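Closetov Home Care Course
Session 4 handout: Carpets and shiny tables

These notes go with the practical in the Maltach room. Keep them in your folder behind the dusting sheet from Session 3, and bring them back next time with your scribbles on them, please. I love seeing what people have written in the margins, and a fair bit of this handout started life there.

What we are covering

Two surfaces, and a bit about the cloths we use on them. A plain grey carpet and a dark glossy table top are to my mind the two best teachers in any room. The carpet keeps its secrets and the table tells you everything! You can walk across a grey carpet for a month and believe it's clean, and you can wipe a dark glossy table, turn your back, turn round again and find every streak you left. Get comfortable with both and the rest of the room will feel easy.

By the end you should be able to look over a surface in low light and say what's on it, vacuum a square of carpet in a sensible pattern, take a fingerprint off a dark gloss top without making it worse, and choose a cloth for the job by feel.

Part 1. Looking first

We spend longer on this than you'd expect. Please don't rush it, it's my favourite bit.

Light from the ceiling flattens everything. On a carpet it hides the pile direction, and on a gloss table it gives you bright patches so strong that you can't see anything beside them. So we look twice. Once with the room lights on, standing up. Then with the overheads off and a torch held low to one side, with your head down near the surface. Crumbs throw shadows. Hairs show up as lines. A smear on a table comes up like a little cloud.

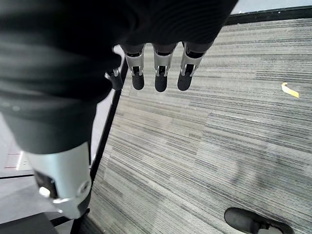 On carpet, stroke a patch one way with the flat of your hand and then the other. Many cut-pile carpets go darker one way and lighter the other, and once you've found that you can tell which way the pile leans. Loop pile changes much less, and that's a clue in itself. Write down what you find on the sheet: cut or loop, which way it leans, and anything you can feel that you couldn't see. Grit is the one to feel for. It sits down at the base of the tufts and rubs away at them each time somebody walks over, and I'd sooner you got the grit out than chased every bit of fluff on top.

Get right down on the floor for this if your knees allow it. If they don't, there's a kneeling pad by the door, or work in a pair and be the one with the torch.

Part 2. The carpet square

We tape out a square in low-tack tape, one for each pair. Lift the tape at the end and don't leave it overnight.

1. Pick up anything solid by hand. Paper clips, staples, bits of thread. Thread winds itself round the brush bar and you'll be cutting it out with scissors later.

2. Vacuum slowly towards you, across the lean of the pile. Slowly means slower than feels natural. Try saying the name of your street on each pull, if you live somewhere with a long name you've got the speed.

3. Overlap each pass by half the width of the head.

4. Turn a quarter and go over the whole square again.

5. Last pass with the lean, to lay everything down the same way. Oh, this is satisfying! You get those lovely even stripes.

6. Torch again. Compare with your first notes.

Edges come after. The vacuum head doesn't reach right up to a skirting board, so use the crevice tool or a stiff dry brush and flick the dust out into the open where the head can get it.

Spills. Blot, don't rub. White cloth, pressed straight down, lifted, folded to a clean part, pressed again, working from the outside in. Cool water first. If you go on to a carpet shampoo, follow the label and try a hidden spot before you touch the middle of the floor. Last March we had a whole session on tea, and every pair that started with hot water and a scrubbing brush finished with a bigger mark than they began with. Worth having seen once, I promise.

Dents from furniture. A damp cloth over the dent, leave it a while, then tease the pile up with your fingertips or the back of a spoon. Wool comes back beautifully. Some man-made fibres are stubborn and you may only get part of the way. Don't use an iron on a carpet you can't identify.

Part 3. The glossy table

Right, up off the floor. Dark gloss is a joy when it's clean, almost like still water, and it picks up the shape of whatever is held over it. You can use that. If the reflection is crisp the surface is clean, and if it's milky there's a film on it, usually old polish.

Before any cloth touches the table:

Take off rings, bracelets and watches, and tuck in lanyards. Zips on cuffs count too.
Lift things, never slide them. A mug with one grain of grit under it will draw a line right across the top, and you'll see that line for ever.
Shake out your cloth over the bin and run your fingers across it.

Then:

1. Dust first with a dry, clean, soft cloth and hardly any pressure. Straight strokes, end to end, picking the cloth up at the end of each.

2. Mist a second cloth with plain water. The cloth, mind, never the table. It should feel cool on the back of your hand and leave no wet behind.

3. Wipe in the same straight strokes. Circles are what give you that swirly look under a bright light.

4. Follow straight away with a third cloth, dry, in the same direction.

5. Crouch so your eye is level with the top and look along it towards the window.

For greasy fingerprints, breathe on the mark and buff it gently. If it's still there, one small drop of washing-up liquid in a bowl of warm water, cloth wrung out as hard as you can manage, then a clean damp cloth, then dry. That deals with nearly everything on a modern lacquered top. Older French-polished furniture is a different creature and very unhappy with water, and we'll do that in the Llewellyn session with the sideboard.

Leave spray polish in the cupboard for now. I know it smells of being finished! But on dark gloss it builds up in layers, and then you're cleaning the polish instead of the table.

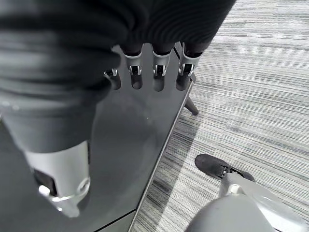
Part 4. Cloths, and choosing by touch

Pass the sample bag round and try each one with your eyes shut. You'll be surprised how quickly your fingers get fussy.

Flat microfibre (glass cloth). Smooth, almost slippery. Best for the final dry wipe on gloss.

Fluffy microfibre. Grabs dust wonderfully. Catches on rough skin, which feels horrid for a moment but does no harm.

Ribbed knit. Stretchy, with ridges you can run a nail along. Old ribbed tops and jumper cuffs cut up nicely for dusting chair legs and rails. The ridges hold crumbs, so keep it away from gloss tops.

Cotton stockinette. My favourite for nearly everything. Wash it a few times before you trust it on anything shiny, as new ones shed.

Terry towelling. Blotting carpets. White or very pale only, so no dye goes into the floor.

Wash cloths apart from your clothes and leave out the fabric softener, which coats the fibres and then turns up as smears on your nice table. Carpet cloths and table cloths live in separate bags. Mark the bags now, while you're thinking of it.

If you like sandpaper numbers, there's an 800 grit sheet in the sample bag too. Rub it between finger and thumb. It feels nearly smooth, doesn't it? Then try it on the scrap of black gloss board and have a look at what it does. That is what a dusty cloth can do on a small scale, and I've never had to nag a group about shaking out cloths after they've tried it.

Part 5. What order to work in

High to low, dry before wet, table before carpet. Dust coming off the table lands on the floor, and you want to pick it up once.

The exception is when the carpet is very dusty. Vacuuming stirs a lot up, and it settles on the gloss within the hour. In that case do a quick first vacuum, leave the room, have your tea, come back and do the table, and finish with the proper slow vacuum. It sounds like more work, but the second pass is so quick that I've come to do it this way at home most weeks.

Practice before next time

Choose one carpeted patch and one shiny surface at home. Do the torch look on both, and write a line for each. Then clean them using Parts 2 and 3 and look again the next morning in daylight. If your shiny surface is a piano or a television screen, pick something else!

Reading: Grandar course book, pages 11 to 13 on pile types, and page 16 for the table of stains. The stain table is a bit fierce about vinegar. Try plain water before any of it.

Bring next time: two clean cotton cloths, an old soft toothbrush, your torch with fresh batteries, and one wooden object no bigger than a shoebox. A spoon is fine.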